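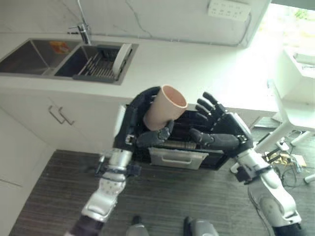 By Marit Oskamp
21 Feb 2024

CUNESGATE – The members of the Indadow shared workshop have moved their home-built robot, Arell, out of the machine room and into the kitchen of the building. The robot has two arms, two hands with fingers, and a pair of legs, and for the present its main task is to pick up a cup from the counter and pass it from one hand to the other.

The work started last October with a set of arms that the group had already built for another purpose. Those arms were fixed to a bench and could only move small boxes. The members wanted a machine that could stand in an ordinary room, so they designed a body around the arms and began to look for hands.

According to the workshop, the project has used 1,577 hours of members' time until now. The hours are written in a paper notebook which lies beside the door, and they include cleaning, driving to fetch parts, and many evenings of looking for loose wires. They do not include the meetings. If the meetings were included, one member told me, the number would look very different and some people would be embarrassed.

I visited on a bright afternoon. Arell stood in front of the long white counter, a short way from the double sink, with its left hand closed on a pale pink cup. The cup was tilted to the right. The right hand was open and waited close to it, with the fingers spread. A plate was standing in the drying rack, and the people in the kitchen spoke quietly, as one speaks near a sleeping child, although the robot has no microphone.

The passing of the cup has two parts. First the left hand must hold the cup low, with the thumb across the front. Then the right hand must come to it from the side and close before the left hand lets go. Each part works well alone. To do them one after the other is more difficult, and on the day of my visit the members were still changing the distance between the two wrists. They do this by small steps on a laptop, then they repeat the movement, then they discuss it.

The group keeps a list of all attempts. In the first week in the kitchen there were 106 of them, and the members agree that most were not good. The usual mistake was that the right hand closed too early and pushed the cup away. Another mistake was that the thumb of the left hand stayed where it was when the fingers had already opened. For this second problem they changed the order in which the joints move, and it has become rare.

The hands were the largest expense. The group had first tried to make its own, and a drawer in the machine room is still full of those fingers. They moved nicely without a load but became hot when they had to hold something for longer than a minute. Last winter the members voted to buy a finished pair and to spend their own effort on the wrists and the forearms. It was not a happy vote, as some people had joined exactly for the hands. Two of them continue with the old fingers in the evenings and have asked that the drawer not be thrown out.

The connection between hand and forearm is the workshop's own work, and it is the piece they show to visitors with the most pride. The first version had to be opened with four different tools. In the present version a hand can be removed with a single hex key, and the cables come out with it. They also made holes in the forearm covers, which help with the heat and, I was told, with finding dropped screws.

Balance is a separate story. Arell can stand on its feet without help for a good while if it keeps the arms near to the body. When both arms reach forward, the weight moves forward too, and the legs must answer to this. The software for the legs was written by a member who usually repairs sewing machines, and it is careful to the point of being slow. The robot takes a long pause before each reach. Visitors often think that it has stopped working, and they begin to talk to each other, and then it moves and they jump.

Walking is not part of the kitchen work. The robot is brought to its place before each session and carried back afterward by two persons. A first walking test was made in the corridor before the holidays, with a rope from the ceiling, and it ended after six steps. The members have a video of it but they did not want to show it to me until the seventh step exists.

The kitchen was not chosen only for the cups. It is the room with the best daylight in the building, and the members wanted to see how the robot behaves when strong light from the window falls on a pale surface. In the machine room all lamps are on the ceiling and nothing changes between morning and night. In the kitchen the sun moves along the counter during the day, and a program that found the edge of a cup at ten in the morning could lose it at two in the afternoon. For now they write the hour next to each attempt on the list.

Not every user of Indadow was pleased with the arrangement. The kitchen is shared with the pottery group and with a language class, and in the first days there were complaints that nobody could make tea. The equipment also takes up room on the floor, with cables and a metal frame near the window side. It was decided that the robot group may have the kitchen in the afternoons, that the sink must remain free, and that all cables are to be rolled up before the language class arrives. The pottery group has its own view of the cups. It has offered to make some heavier ones, and the offer was accepted with a little fear.

Money for the project comes from the members and from an open day which the workshop holds in the spring. Last year 200 people came, a large crowd for a house on Tanabe Street, where it is difficult to park. The group would like to have Arell ready for the next one. The plan is modest: a visitor puts a cup on the counter, the robot takes it, changes hands, and puts it down on the other side. There will be no drink in the cup. This point was discussed for a long time and was decided by the people who would have to dry the floor.

I asked whether the robot will wash dishes in the end, as this is what everyone in the town wants to know. The answer was no, at least with these hands, which should not come near water. A pair of gloves was tried, but the fingers lost their feeling for the edge of the cup and the gloves turned inside out when they were removed. One member thinks that putting dry plates from the rack into a cabinet could be possible next year. Another thinks that the door handles of the cabinets will be the real trouble, and that the plates will be easy in comparison. They have not started with either.

What the group needs most at this moment is somebody with knowledge of cable routing. The cables on the right arm are too long, and they hang in a loop that can catch on things when the elbow bends. Shorter ones were made and were too short. A middle length has been ordered and should arrive in the coming weeks. The group also looks for a person who can write clear instructions, because the present ones are spread over three notebooks, and one of these is mostly in pencil.

The drawings for the wrist connection are free to copy. Anyone who builds with them is asked to send back the changes, also if the changes did not work. The first reply has already come from a school in the next valley, where the connection is used to hold a paint brush.

Afternoon sessions in the kitchen are open to all members of Indadow. People from outside can visit if they write a note in the book at the entrance one day before. Children are welcome with an adult and must stay on the other side of the tape when the arms are switched on. Visitors are kindly asked to bring their own cup.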